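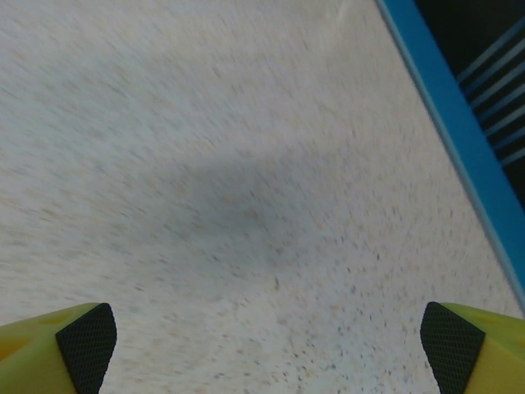

The reader who wrote in after the last session put it bluntly: budget for the fingers, because the arm price is the easy part. I take that as the starting point.

**Budget lines**

- Arm and controller: one quote, from Cekik.
- Gripper fingers: one fitted set plus 3 spare sets. Textured pads are a wear item and get their own line.
- Wrist camera, mount and cable: priced together.
- Work surface: existing worktop, no spend in year one.

PAUSE. Ask who has a separate line for consumables.

**Planning figures**

Working assumption is 1,000 cycles between pad checks. Our draft schedule at Skillstead allows 102 hours of set-up before the cell counts as in service. Put those hours in the capital request. If they sit under general labour they get cut.
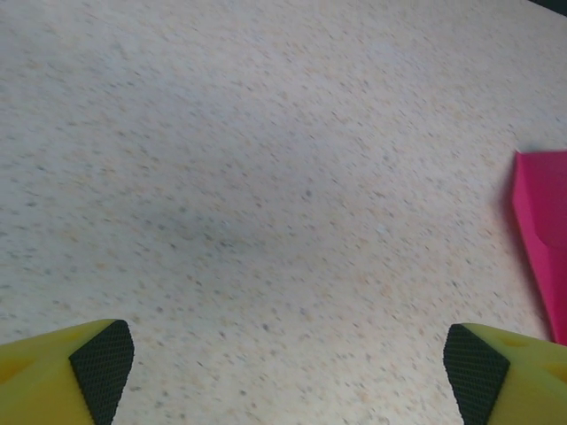
Tamuno's comment on the draft was that 2 quotes for the gripper would do, provided both list pad replacement as a separate item. Agreed, and the template now asks for it.

**Points to cover**

- Speckled worktop, open fingers, nothing held. Time spent empty is still machine time, so cost it.
- Lighting: leave a small sum for diffusers and decide after the first month.
- Service contract: Zernarlow option is priced yearly. Compare against spares held on the shelf.

Next slide: approval dates. The request goes in by May, with delivery terms attached.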